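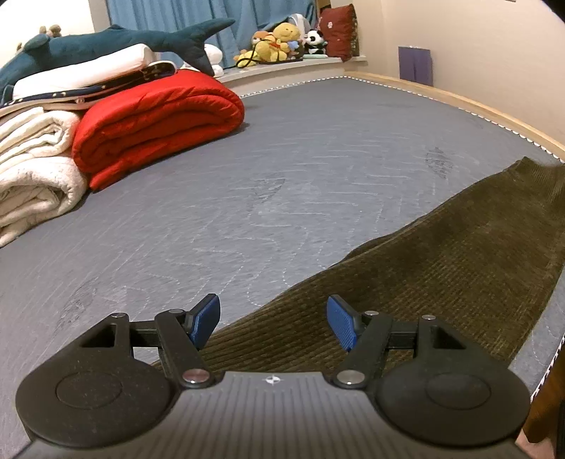

Beca Nicholas did not expect that so many people would still want to repair a quilt, and she told the first meeting in Oststead that she had planned for one small room and one kettle.

The Plultar bedding exchange opens again in March, this time in two towns, Oststead and Gonmont. Residents can bring clean sheets, blankets, quilts and cushions which they do not need any more, and take home others free of charge. Last year 1,541 items found a new home through the exchange. For the coming season the organizers hope to reach 2,000.

Each visitor may take up to 4 items per visit. Pillows are accepted only with a washable cover, and electric blankets can not be accepted at all. Items should be folded and, if possible, marked with their size - this saves much time at the sorting tables.
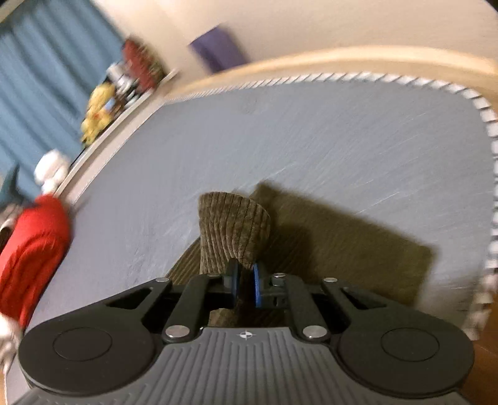
The repair corner, which was open only in the mornings last year, will now stay open until 6 p.m. Visitors can learn there how to close a torn seam, change a zipper or sew a simple patch. Thread and needles are provided. Sewing machines are available too, but they must be reserved in advance at the front desk.

New this year is a small library of patterns, given by the Gonmont fabric store Shim. It holds more than 1,000 sheets, many of them for quilts and children's bedding. The patterns can be copied on site but not borrowed.
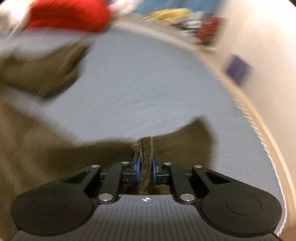

Ruairí Dolan
Press Officer, Plultar

"Many families have a full closet and still miss the one blanket they need," said Beca Nicholas. "We would like that these things move from one house to another."

Entrance is free in both towns and no registration is needed. Large donations, for example from hotels or guest houses, should be announced to the exchange before delivery - storage space in Gonmont is limited.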